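4. Interview procedure and coding

4.1 Setting

The interviews were carried out in Prestirano in September 2022. The town has one secondary school, a weekly market and a bus line to Zandthorpe, where most of the younger adults work. We chose it for that reason: people who stay in town and people who ride the bus every day use the local words for food and kitchen work at different rates, and earlier notes by Custódio Frade had suggested that the gap was widening.

Each participant sat across a table from one interviewer. Jae-in Yeo led the sessions in English and Teresa Fonseca those in Portuguese. Participants first talked freely about meals they remembered from childhood, then named items from a printed word list, and last judged whether they would use each word themselves. The list had 100 entries. Sessions were held one participant at a time, and relatives were asked to wait elsewhere.
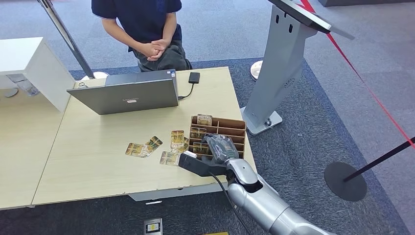 Why was free talk placed before the word list? A list read first tends to put its own words into the speaker's mouth, and we wanted to hear what people would call a bread board or a soup ladle with no prompt at all. The order was the same for all participants, so we cannot say how large the effect would have been.

Speakers were not told that the study was about local words until the list had been finished. Three of them guessed it during the free talk and began to offer words on purpose, among them two for the crust left in a rice pot that we had not met before. These offers were kept in a separate file and are not part of the counts below.

4.2 Transcription

Abílio Nogueira made the first transcripts and Sofia Frade checked them against the sound. We used ordinary spelling and marked pronunciation only where it bore on the identity of a word. Where the two transcribers disagreed, both versions were kept until a third listener had heard the passage. Most disagreements had to do with word endings, which are weak in this variety and often lost before a vowel.

The free talk yielded 1,152 uses of a word from our target set. A use was counted when the speaker was naming the thing in question. Quotations of other people – a grandmother, a shopkeeper – were marked but left out, as were words repeated straight after the interviewer had said them.

Figure 3. Interview room, Prestirano.

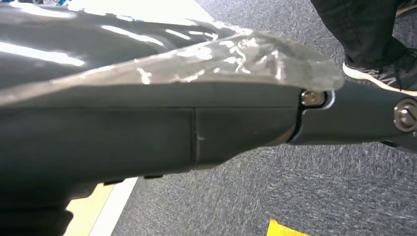 4.3 Coding of variants

Each use was coded as local, general or mixed. Local forms are those entered in the Valente word book with no note of wider use. General forms are those a speaker from Zandthorpe would be expected to know. The mixed code covers compounds with one part of each kind, and it was needed more often than we had planned, mainly for names of cuts of pork.

Age was coded in years and daily travel as a simple yes or no. We also noted whether the speaker cooked at home, which was not in the first design. It was added after the pilot in Primby, where the people who did the cooking kept the old words for tools long after they had dropped the old words for dishes. The results for this factor are given in Section 5.2.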